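Fleltesach Layout User Guide
Section 4: Setting Up a Poetry Book

Use this section to build the inside pages of a poetry collection, from a raw manuscript to a file ready for the printer. It assumes you have installed Fleltesach and opened at least one project before. If you are setting prose, go to Section 3. For bilingual editions with facing pages, read this section first and then Section 6.

Before you begin

You will need:

- The manuscript in a single file, with one poem following another in final order
- The trim size from your printer
- A text typeface with true italics and small capitals
- The author's notes on stanza breaks, if there are any

Note: Poets often use spaces and tabs to place words on the line. Ask for a printed copy or a PDF of the manuscript as the author sees it. The word processor file alone will not tell you which spaces are meant and which are leftovers.

4.1 Create the project

1. Choose File, then New, then Verse Book.
2. Enter the trim size. The two presets, Zadlow and Ultbridge, cover most poetry paperbacks. Zadlow is the narrower page. Ultbridge gives more room for long lines but can look empty with short ones.
3. Set the page count to a multiple of 16 if your printer asks for full signatures. You can change this later in Project Settings.
4. Type a short title. It will appear in the running heads unless you turn them off.
5. Click Create.

Fleltesach opens a blank spread with the text block marked in blue. The inner margin is wider than the outer one by default. Leave it alone until you know how the book will be bound.

4.2 Import the manuscript

1. Choose File, then Import Verse.
2. Select the manuscript file. Word, RTF and plain text files are accepted.
3. Under Line Endings, pick Keep Every Line. The other choice, Join Short Lines, is for prose and will run your stanzas together.
4. Under Leading Spaces, pick Convert to Indents.
5. Click Import and wait for the line count to appear at the bottom of the window.
6. Compare the line count with the count from the author's file. A collection of 2927 lines should come in as 2927 lines. If the numbers differ, choose Edit, Undo Import, and look for page breaks or soft returns in the original.

Caution: Do not run Clean Up Spaces on a verse project. It removes every run of two or more spaces, including those the poet put there on purpose. The command can be undone only until you save.

4.3 Set the measure

The measure is the width of the text column. In a poetry book it should be wide enough that most lines fit without turning over.

1. Choose Verse, then Find Longest Lines. A list opens with the longest line at the top.
2. Click the first few lines to see where they fall on the page.
3. Drag the right edge of the text block until all but the longest lines fit.
4. If only one or two poems have very long lines, leave the measure as it is and use turnovers for those poems (see 4.5).

Note: Do not shrink the type for a single poem. Readers notice the change in size before they notice a turned line.

4.4 Place the poems on the page

1. Open the Poems panel. Each title found during import is listed there.
2. Check that no title is missing. Untitled poems show up as their first line in brackets.
3. Select all the poems and choose Start on New Page.
4. Choose an alignment. Common Left starts every poem at the same distance from the inner margin. Optical Center shifts each poem so that its average line sits in the middle of the page.
5. Set the title drop. This is the space between the top of the text block and the poem's title. Use the same drop for every poem.
6. Turn on Snap to Baseline Grid. Lines on the front and back of a leaf will then line up with each other.

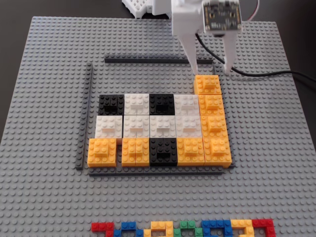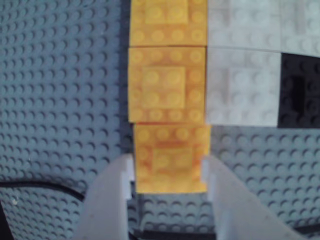

4.5 Handle turnovers

A turnover is the part of a long line that drops to the next line on the page. It has to be indented far enough that no one takes it for a new line of the poem.

1. Choose Verse, then Turnover Style.
2. Set the indent deeper than any indent the poet uses. If the poems have no indents, two ems is a good starting point.
3. Tick Avoid Single Word if you want at least two words carried down.
4. Click Apply to Book, or Apply to Poem if the setting is for one poem only.

Caution: Turnovers add lines to the page. Check the end of every long poem after you apply them, as the last stanza may have moved overleaf.

4.6 Control page breaks inside a poem

Fleltesach breaks long poems between stanzas when it can. When a stanza is too long for the page, you must pick the break yourself.

1. Click the line that should start the new page.
2. Choose Verse, then Break Here.
3. Pick Within Stanza or Between Stanzas. A small mark appears in the margin on screen. It does not print.
4. For regular forms such as sonnets, select the poem and tick Keep Together.

Note: If a stanza ends exactly at the foot of a page, the reader can't see the stanza break. Move one line back or forward if the form allows it. If it doesn't, turn on Stanza Ornament in the Poems panel and ask the author to approve it.

4.7 Add contents and running heads

1. Choose Insert, then Contents.
2. Pick Titles Only or Titles and First Lines.
3. Under Running Heads, choose None for books with short poems. Many publishers leave them out of poetry altogether.
4. Place the page numbers at the foot, aligned with the outer edge of the text block.
5. Click Update each time a poem is moved or renamed. The contents list does not refresh on its own.

4.8 Proof and export

1. Choose File, then Print Proof, and print at full size on both sides of the paper.
2. Read the proof against the author's copy, line by line. Check indents as well as words.
3. Correct any errors in the project and print the changed pages again.
4. Choose File, then Export for Press.
5. Set the resolution of any scanned drawings to 900 if they are pure black line art.
6. Tick Embed All Fonts and click Export.

Export takes about 30 seconds for a short book. If a message says that a font can't be embedded, check its license or replace it with Layug, the serif family supplied with the program. Then go back to 4.3, because line lengths will have changed.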